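Workshop notebook: sourdough starter, cold-kitchen trial
Feb 9, 2025

Second go at the claim in the Tinlow booklet that a starter kept on rye will double in the same time at any room temperature "within the comfortable range". I don't believe it and I didn't believe it in April either, when Sayaka ran the first lot and got numbers that pleased everyone. Her kitchen faces north and has a gas heater in it. Mine has neither, so we'll see.

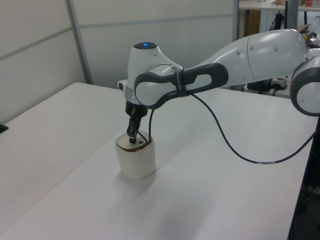 3 min read

Set-up, for whoever picks this up after me. Jar A is rye, jar B is plain white baker's flour, jar C is half and half. Each got 100 g flour and 100 g water from the same jug. Rubber band at the starting level. Lids resting, not screwed down. I used the Drutico flour for B because it was what we had, though the bag has been open since I don't know when and I wouldn't swear to it.

Jar A was up by a third at the first check. B had done nothing I'd call a rise. C was somewhere between and had a grey streak down one side that I put down to poor mixing (mine).

By the second check A had passed the double mark and was already sagging in the middle. The booklet has no word for this. It says "doubled" and stops, as if the thing sits politely at the top waiting for you. If you baked at the time they give you'd be using a starter well past its best, at least in my kitchen.

Veronika reckons the flavour is better past the peak anyway. Maybe. She said the same about the Okeke loaf, and that one could have propped a door open.

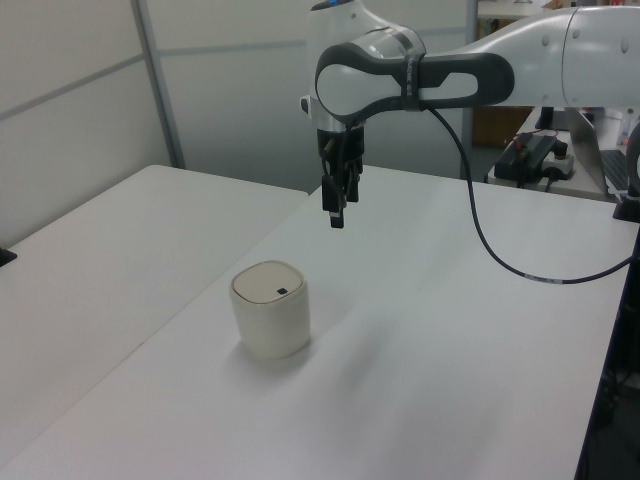 The other thing I don't trust is the thermometer. It's the Zurken one with the clip, and it read 3 degrees lower on the shelf than the old glass one hanging beside it. I swapped them over and the gap stayed put, so it's the instrument and not the spot. Which one is wrong I can't say. Sayaka's April readings were all taken with the Zurken, so her "same temperature" may be nothing of the kind. I've pencilled a note beside her table and left her figures alone.

Smell at last check: A sharp, bit of nail polish. B like wet cardboard. C fine.

To do:
Borrow a thermometer from somewhere else and check both against iced water.
Fresh bag of white flour, dated on the day it's opened.
Repeat with 200 g flour per jar, the small amounts are too easy to muck up.
Run it for 7 days before anyone writes to Tinlow. Veronika wants to write now. I'd hold off.

Jar B goes in the compost tonight. A and C fed and back on the shelf.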